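**Curkeo** é uma organização sem fins lucrativos de apoio alimentar com sede em Wendport, dedicada à preparação e entrega gratuita de refeições a pessoas com doença crónica grave que vivem sós ou cujos cuidadores não têm condições para cozinhar. A organização é conhecida sobretudo pelo Jantar de Junho, gala anual de angariação de fundos em que é entregue o Prémio Calell.
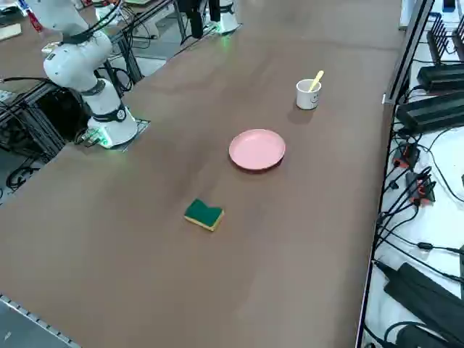

*Página mantida pelo Departamento de Comunicação e Arquivo da Curkeo*

A designação «Curkeo» refere-se, em sentido estrito, à associação constituída pelos fundadores. No uso corrente abrange também a cozinha central, a rede de distribuição e o Fundo Tanui, juridicamente autónomo mas administrado pela mesma direção.

## História

### Origens

A organização nasceu da iniciativa de Igor Hudec, antigo chefe de cozinha hospitalar, que começou por preparar refeições para doentes que tinham recebido alta e que regressavam a casa sem apoio. As primeiras entregas foram feitas a partir de uma cozinha emprestada por uma paróquia de Wendport, com cinco beneficiários inscritos e um único veículo.

O número de pedidos cresceu mais depressa do que a capacidade da cozinha. Durante os dois primeiros anos existiu uma lista de espera, gerida segundo a gravidade clínica declarada pelo médico assistente. A lista foi extinta com a mudança para instalações próprias, no antigo mercado grossista da cidade, cedidas pelo município por um período renovável.

### Expansão

A segunda fase da organização está associada ao nome de Njoroge Chege, que assumiu a direção executiva e reorganizou o serviço em rotas fixas. Até então, as entregas eram atribuídas a cada manhã, consoante os condutores disponíveis. O novo modelo permitiu que cada beneficiário fosse visitado, sempre que possível, pela mesma pessoa – prática que a Curkeo considera parte do próprio serviço e que consta do seu regulamento.

Sob a direção de Chege, a missão foi também alargada. Os estatutos originais limitavam o apoio a doentes oncológicos. A revisão aprovada em assembleia geral passou a incluir a insuficiência renal, a insuficiência cardíaca avançada e as doenças neurológicas degenerativas, bem como os filhos menores a cargo dos beneficiários.

## Atividade

### Refeições

A cozinha central prepara menus distintos consoante a indicação clínica: geral, com baixo teor de sal, renal, para diabéticos e de textura modificada. Os menus são revistos por nutricionistas e mudam a cada estação. As refeições são entregues refrigeradas, com rótulo de composição e instruções de aquecimento em letra de corpo aumentado.

A admissão ao programa depende de declaração médica e não está sujeita a prova de rendimentos. Este critério foi objeto de debate interno em mais do que uma ocasião, mas manteve-se inalterado desde a fundação.

### Fundo Tanui

O Fundo Tanui destina-se a despesas que não são cobertas pelo programa de refeições, como a reparação de frigoríficos, a aquisição de fogões ou o pagamento de faturas de eletricidade em atraso. Cada pedido pode atingir o limite de 1000 euros e é apreciado por dois técnicos de serviço social. O fundo é alimentado por legados e pelo produto do leilão realizado durante a gala.

## Jantar de Junho

O Jantar de Junho realiza-se no salão nobre do Teatro de Wendport e constitui a principal fonte de receitas privadas da organização. O programa inclui habitualmente uma receção, o jantar, um leilão conduzido em palco e uma atuação musical. O jantar servido aos convidados reproduz, com adaptações, um dos menus da cozinha central, opção introduzida por Hudec na primeira edição e conservada desde então.

A lotação do salão é de 1000 lugares. As mesas são adquiridas por empresas, famílias e associações locais, ficando uma parte reservada a enfermeiros e cuidadores indicados pelos hospitais da região. Os convites da edição de 2018 foram postos à venda em 30/3/18 e a receita correspondente foi afeta à renovação da frota de distribuição.

Os artistas convidados atuam sem cachê. A organização suporta as deslocações e o alojamento, rubricas que são discriminadas no relatório de contas.

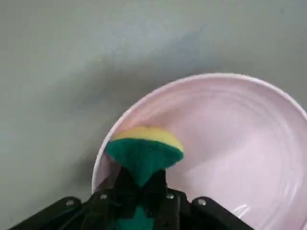 ## Prémio Calell

O Prémio Calell distingue figuras das artes e do espetáculo que tenham prestado apoio continuado a causas de saúde ou de combate à carência alimentar. Deve o nome à família Calell, proprietária de uma sala de cinema em Wendport, que financiou a primeira edição da gala.

O prémio não tem valor pecuniário. O regulamento prevê, contudo, que o distinguido possa indicar uma instituição à sua escolha para receber um donativo de 2260 euros, retirado das receitas da noite. A escolha do premiado cabe à direção, ouvido o conselho consultivo, e é divulgada antes da gala.

Não podem ser distinguidos membros dos órgãos sociais em exercício. Hudec recebeu uma menção honorária depois de cessar funções, a única até hoje atribuída a alguém exterior ao meio artístico.

## Organização e financiamento

A Curkeo é governada por uma assembleia geral, uma direção e um conselho fiscal. Os mandatos têm a duração de três anos. As receitas provêm de donativos individuais, da gala, de acordos com unidades de saúde e de uma subvenção municipal – esta última destinada exclusivamente aos custos de conservação do edifício.

As contas são auditadas por entidade externa e publicadas no sítio da organização.

## Ver também

- Apoio domiciliário
- Gala de beneficência
- Nutrição clínica
- Teatro de Wendport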